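Progress report to the Trokier Fund, 2020-09-15
Pusstead Community Workshop

We are very pleased to tell you that the open day you helped pay for went ahead at our Domby rooms, and that 86 people came through the door, a good many more than we had planned chairs for! The sorting demonstration drew the biggest crowd by far. Our robot works at a white table with a pink bin and a black tray, and the task is chopsticks and spoons, which our neighbours understood straight away. 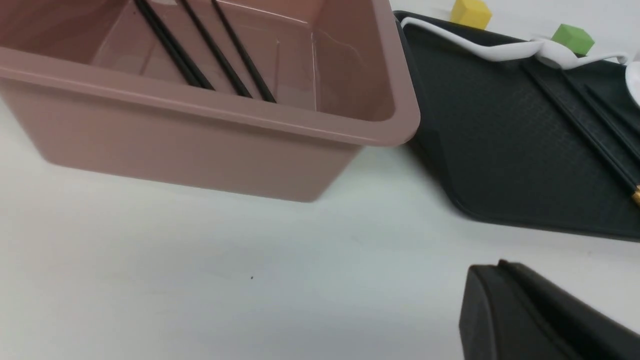 We ran the session 10 times over the day, with a short talk before each one, and the children in particular had plenty to ask - mostly whether it could do their dishes at home. Thin, dark sticks on a dark tray are a hard test, and we told visitors so. Several stayed on for a second look, and 2 local schools have since asked us to visit.
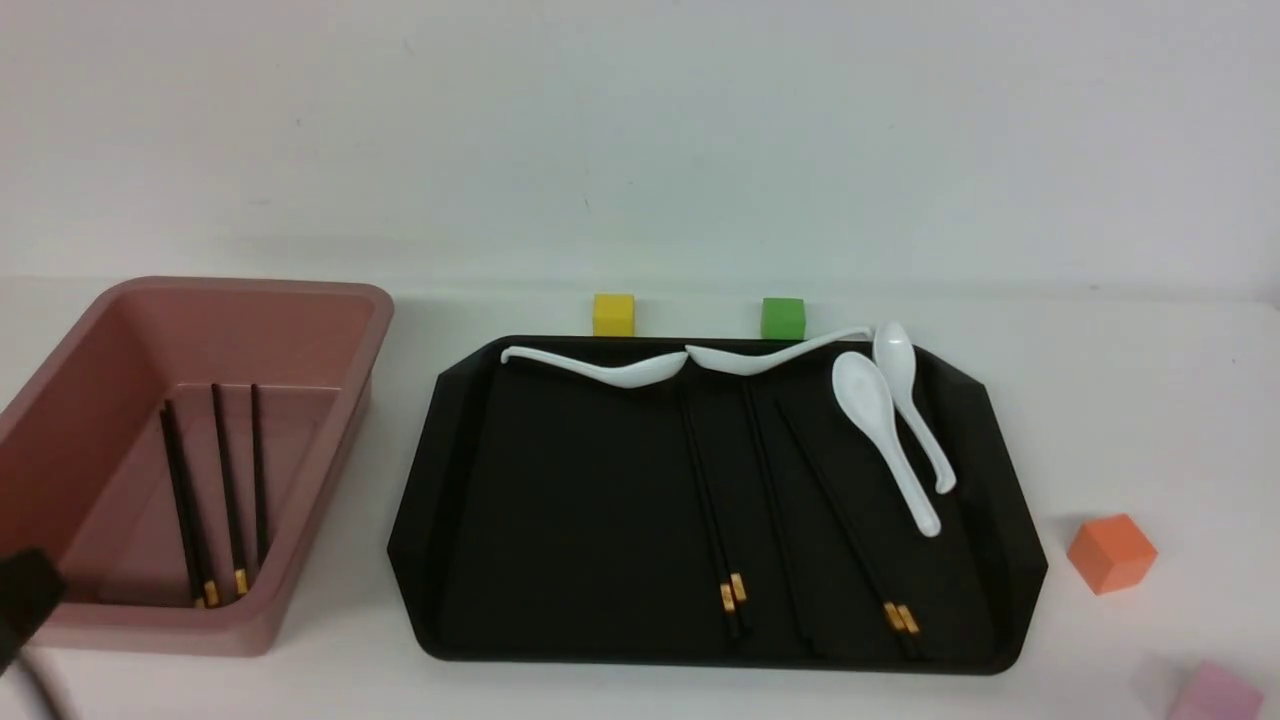

Chopsticks and white spoons on the tray at the Domby open day.

On the money side, we spent nearly $600 on printing, tea and the hire of extra tables, all within the amount you approved. The Dlamini room was a bit of a squeeze, so we would like to use the larger hall for our next open day in November, and we will send you the costs for that as soon as we have them.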